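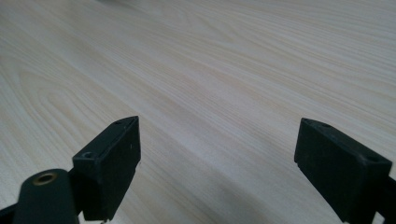
Section 4. Recording Demonstrations with the Hand-Held Gripper

4.1 Scope

This section applies to operators recording deformable-object demonstrations for the Tufa grasp study at the Hulville laboratory. It is to be read together with Section 3 (Calibration) and the Grondberg mounting sheet supplied with each gripper. Operators who have not completed the induction session shall not record trials intended for the training set.

4.2 Preparing the gripper

1. Open the fingers fully and confirm that both return to the same rest position when the trigger is released.
2. Check the screws in both fingers. Tighten by hand only.
3. Wipe the gripping faces with a dry, lint-free cloth.
4. Confirm that both fingers are visible in the preview at full opening and at full closure.
5. Start the logger and enter your operator code.

Note: Light scuffing of the finger faces does not affect tracking. A finger with a chip or crack at the tip must be replaced, and Section 3 repeated, before further recording.

CAUTION: Keep fingertips clear of the linkage while the trigger is in use.

4.3 Opening segment

Each session begins with a segment over bare tabletop. Hold the gripper at working height with the fingers wide open and keep it still until the logger sounds a tone. The segment supplies the reference width against which all later finger openings in the session are normalized. If the gripper is moved before the tone, discard the segment and begin again.

4.4 Recording a lift

1. Lay the items on the table. For paired items such as socks, do not align or flatten them.
2. Approach from above at an even speed. Avoid correcting the path in the last few centimetres.
3. Close the fingers on a fold or raised portion of the fabric. Do not press the tips into the tabletop.
4. Lift until the grasped portion is clear of the surface, and hold.
5. Lower the item and open the fingers fully before withdrawing.
6. Mark the trial as complete, slipped or void. Slipped trials are retained.

A trial is void if the operator's free hand enters the view, or if two items are lifted when the task sheet specifies one. When a second item lies close to the first, contact with the gripper body is acceptable provided the fingers close on the first item alone.

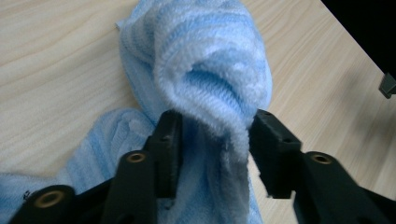

Henok Tekleab asks that operators stop re-grasping when a fold twists between the fingers. In his reading of the January recordings, the policy learned more from a twisted hold left alone than from a tidy second attempt, and he would sooner receive a slipped trial than a repaired one. Veronika Fülöp agrees as regards knitted items but wishes the former practice kept for woven cloth until the comparison is finished. Until this section is revised, follow the task sheet for the fabric in hand.

4.5 Basis for the present procedure

The current procedure was adopted after a pilot of 540 trials, of which 486 were accepted for training. Of the remainder, 13 were rejected for an incomplete opening segment. The other rejections are itemized by cause in Appendix B. Some 80 trials recorded under the earlier procedure have been kept as a separate set and must not be merged with the current one.

4.6 Closing a session

1. Stop the logger before setting the gripper down.
2. Copy the session folder to the Funness archive and wait for the checksum to be confirmed.
3. Record any change of finger, screw or mount in the equipment log.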